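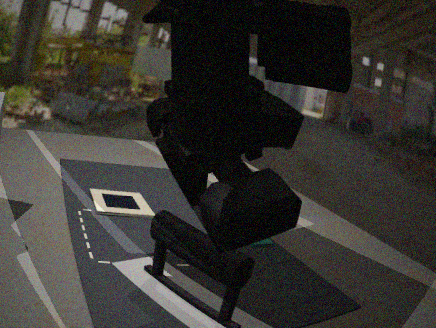 Arm over the patterned table, dashed marking just to its left.

I've been working through the Kullar practice kit for a few weeks and I keep telling people about it, so it may as well go in writing. Kullar is a set of rendered scenes plus a rule booklet by Ilse De Smet, and it teaches one thing: how to lay out and run a tabletop robot cell so the next person can walk up and understand it. I've read a lot of good-practice guides and most of them put me to sleep. I finished this one in a single evening and then went and re-taped two of our benches at Kuramport!

The rule I like best is the one on floor and table markings. A dashed line means a zone the arm may enter during a cycle, a solid line means hands stay out until the arm is parked, and the two are never mixed around one fixture. Simple, but our old benches had both kinds in three colors and every shift read them differently. The booklet also asks for a written clearance around each marked spot (we settled on 70 mm) and wants that number posted at the bench, where before we had it buried in a binder.

Then there's the section on busy backgrounds. De Smet wants you to check your markings against stripes, patches and bad light before you trust them, and the scenes really push you on that. Some are so dim and grainy that I had to lean in, and I found two weak spots in my own layout that way. Great stuff. 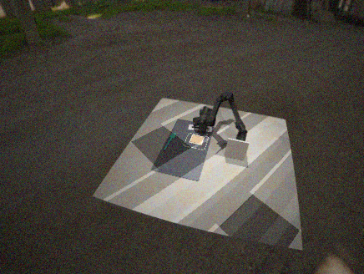

Do I need to own a robot arm to get any use out of the kit?
You can do all the marking and layout exercises without one, and only the last chapter, on speed limits near people, asks you to test on real hardware.

Gripes, because I have a few. The index is thin. The chapter on recording changes assumes you already use something like Shi for your logs, and if you keep a paper book (we do) you'll have to redraw the forms yourself. Godelieve Van Beek, who runs the second line with me, thinks the speed chapter is too cautious. She wanted 300 mm per second for slow moves and the booklet starts lower. I side with the booklet there, at least for new staff.

One more warning: this is good practice, written by someone who has clearly spent time at a bench, and it doesn't replace your own risk assessment or whatever safety standard applies where you work. The booklet says so on its first page and I was glad to see it.

I got mine through Sukedine and the download went fine. If you only have time for part of it, do the marking chapter and the change log, then go look at your own tape.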